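Every house with little ones ends up with one basket that swallows everything, and ours has lived by the back door for six years now. I used to dread sorting it, but with a bit of a system it goes quickly — and you might even enjoy it!

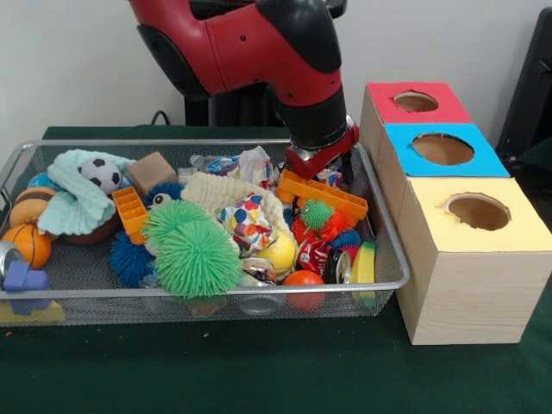 Undham, 3 September 2025

A wire-mesh basket is my favorite for this job, as crumbs and grit fall right through. Take the cloths and towels out first and shake them well, then gather up the balls, spiky ones and all. Building blocks go back with their set. Cans and paper bags always sneak in too, so keep your recycling bin close by.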